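My lunchtime walk, and the path I keep going back to

I have a desk job, and for a long time my lunch break meant eating a sandwich over the keyboard and getting crumbs in the space bar. Since August I've been walking instead. I give myself 40 minutes, sneakers on, phone in my pocket, and most days I end up on the path next to the parking lot at Flovham. I know, a parking lot! Stick with me. 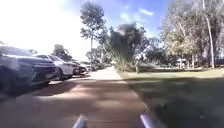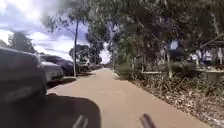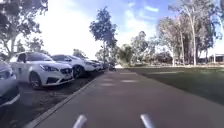 I used to be a trail snob. If I was going to walk, it had to be somewhere with a view and a name, preferably with a little wooden sign at the start, and of course that meant I walked maybe twice a season. The thing that changed my mind was a paved path I could get to in the time it takes to microwave soup. It's flat, it's wide, I can wear my work pants, and I don't have to think about where to put my feet. When I've spent all morning thinking about where to put commas, that is a real treat.

My friend Melaniia Hnatiuk got me started. She moved to a new office in the spring and began sending me her step counts, and I'm competitive enough that I couldn't just leave them there. The first day I tried to catch up with her, I checked my phone at lunch and found I had done 1493 steps since waking up. I'd been up since six! I went straight out the door and walked until my calves complained.

What I like best now is how well I know the place. There's a stretch where the trees throw shade over the pavement, and on a warm day I slow way down for it (and then have to hustle on the way back, every single time, because I never learn). Then you come out into the full sun and start squinting. I keep meaning to leave a hat in my desk drawer. I bought one for exactly this purpose, a floppy tan thing, and it has been riding around in the back of my car for weeks.

The cars are more entertaining than you'd think. I've become one of those people who has opinions about other people's parking. Some folks pull in so neatly you could check it with a ruler, and others just sort of arrive. I've been both of those people, depending on the morning. I also have a long-running argument with myself about whether my next car should be white. White shows every bit of dirt, but a dark one in the summer is like climbing into a toaster, and mine is dark, so I speak from experience.

On the greener side I'm hopeless. I can tell you that there's grass and there are shrubs, and that is where my botany ends. Melaniia knows the names of everything and will stop dead to look at a leaf, which does terrible things to our pace. She came along with me for the first time last month and we covered half of my usual distance. We did have a great talk about her sister's kitchen remodel, though, so I'm calling it a good walk.

A couple of people have asked about my setup, which makes it sound a lot fancier than it is. My shoes are an old pair of Wustorent sneakers with the tread going on the left heel. I tried a Flangate belt pouch for my phone and keys, and it was fine if I stood still, but it crept around to my back as soon as I got going, so I've gone back to pockets. I don't bring water for a walk this short. I do drink a big glass before I leave, and I eat when I get back, usually leftovers.

Music or no music? I go back and forth. I did a whole podcast phase, and then one day my earbuds were dead and I went without, and I came back with the answer to a spreadsheet problem I'd been poking at since breakfast. So now I leave the earbuds behind when I'm stuck on something, and bring them when I'm just cranky.

If you're trying to get going yourself, I'd start with 10 minutes out and the same back. I told myself I was allowed to quit after the first bit if I hated it, and I did quit a couple of times, and I went again the next day. Pick someplace boring and close. You can save the pretty trails for the weekend.

Speaking of which, Melaniia wants us to try the loop past the Bednárik bakery next. She claims it's for the hill. I have seen their poppy seed rolls and I'm bringing cash.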